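Progress report on the drink service kit review
To: Genalyn Cruzado, Maglaya program office
From: Idris Hopkin, Turnbridge review team
Sunday, July 21, 2019

Dear Genalyn,

This report covers the second period of our review of the Custora service kit. You asked in your last letter that I write less about the contract and more about the work, so I will try to do that. The contract points are at the end.

As you know, the kit is offered as a complete package: two arms with hands, the control software, a set of prepared tasks for drink service, and a support plan. Prasov is the seller for our region and they gave us the kit on loan until the end of August. The question from your office is whether Maglaya should pay for it in the two canteens where the evening shift is hard to fill.

Setup

The setup was slower than the seller promised. Their paper says 2 days, and we needed the full first week. The main difficulty was the height of the table against the shoulders of the arms. Virgilio Umali made the correction with spacers under the table legs, and since then we did not move anything. I would advise to put the table height in writing before any purchase.

We decided to work with ordinary dispensers with a tank and a spout, each on its own drip tray, and with ordinary ribbed glasses. The seller offered plastic cups which are easier to hold. We refused them, as your canteens use glass.

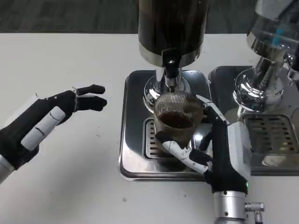
The program for this period had 200 service runs, divided between the morning and the afternoon. A run is counted as good when the glass is placed, filled and returned without help from a person. If somebody must touch the glass or press the stop button, the run is counted as failed, even when the drink is fine at the end. Cherry Mae Malabanan keeps the log and she is strict with it, for which I am grateful.

We had 32 failed runs. Half of them, so 16, have the same cause: the hand closes a little too early and pushes the glass away from its place. The other failures are mixed. Some are software stops with a message which we do not understand and which is not in the manual. I sent the list of these messages to Prasov and received a polite answer, but no explanation yet.

Work with two hands

This is the part of the kit which I expected to be weak, and I must correct my opinion. The task is that one hand holds the dispenser by its column and the other hand takes care of the glass and the tray. It is necessary to keep the column steady, and a person does the same without thinking of it. In the first period the two arms waited for each other very long. After the software update the waiting is shorter, and the motion looks more calm.

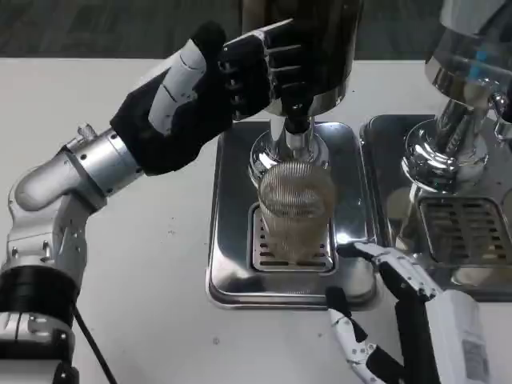
Left hand on the dispenser column, right hand near the tray. A glass stands under the nozzle.

The price for this is that the task must be taught again when the dispenser is changed for another model. Teaching one task takes a trained person most of a working day. For a canteen which changes its equipment often it would be a real cost, and I ask you to include it in your calculation. The seller's offer does not mention it.

Cleaning is a second open point. The hands have many small joints, and the manual gives only one short page about it. We wipe them at the end of the day with a damp cloth and so far no joint became stiff, but I cannot say that this is enough for a place where food is served. I asked for a written cleaning procedure – it should arrive before the next period.

Placing and removing the glass

In the last days we practiced with the glass standing beside the tray at the start, because this is how your staff would leave it. The left hand must find it on the table, hold it by the side and bring it over. The grip on ribbed glass is good. The finding is less good when the glass is far from its usual place, and for now we put tape marks under the table edge to help the person who sets the glasses. 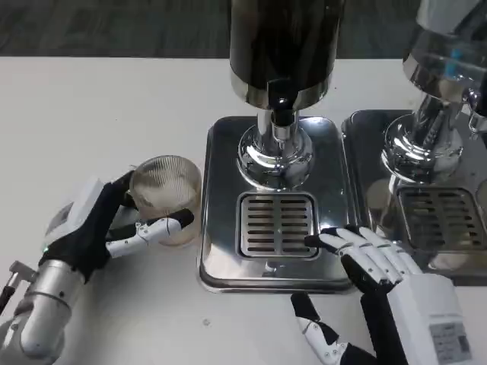
Brunello Donati read a draft of this report and objected to my wording on this point. In his view the tape marks are a help which the canteens will not have, and the runs done with them should be shown in a separate line of the log. He would also not sign for the purchase of two kits before one of them has worked a full month in a real canteen.

I accept the first remark, and the log will have the separate line from the next period. On the second I leave the decision to your office.

Plan for the next period

We will repeat the service runs without tape marks. We will test the new grip setting from Prasov, if it comes in time. Virgilio will write down the teaching of one full task, step by step, so that you can judge what skill the canteen person needs.

Contract points

The loan ends in August and I would like to ask for a longer one. The support plan answers only on working days, and your evening shift works also on weekends. Please ask the seller for a price with weekend support included.

With kind regards,
Idris Hopkin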